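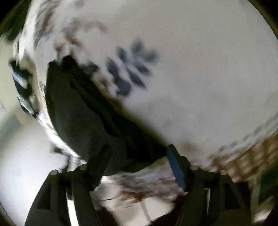
Close view over the floral cloth. Left pad is hard to separate from the dark shape behind it.

grajales_lab
Posted Aug 9, 2023
Hello all. I look after one hand-held gripper, Inder type, with the camera on the tool. In close views the cloth is soft, the blue leaves have no clean edge. I would like to refocus the lens. The last time it was set was in March, at 300 mm. Is it enough to turn the ring and lock it again?

stundton4
Please leave the lens alone. Very near cloth will be soft with any setting. I would first check the pads and the screws at the finger joints. We retighten ours every 3,000 closings, by hand, with a short driver.

trastcombe
I do not agree. If it was locked in March, the lock ring can creep. Put a printed page at 300 mm and compare. It takes 4 minutes.

grajales_lab
Thank you both. I add one more view, from farther back.

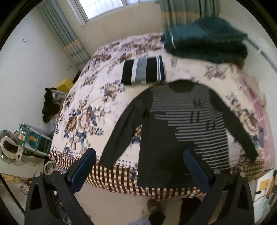
Same tool, sweatshirt on the bed. Both blue pads and the screw heads are in view.

stundton4
On this one I can read the lettering on the sweatshirt, more or less. For me the focus is fine. Do you have play in the fingers?

grajales_lab
A little on the left one, when I push it sideways.

trastcombe
Then tighten first, I accept this - but I would still do the page test after. Do not use strong thread glue, you will need to open these joints again when you change pads.

stundton4
Medium glue is okay in my experience. We have 90 joints with it and all of them opened.

grajales_lab
I will tighten tonight without glue and do the page test tomorrow. The ring stays locked until then.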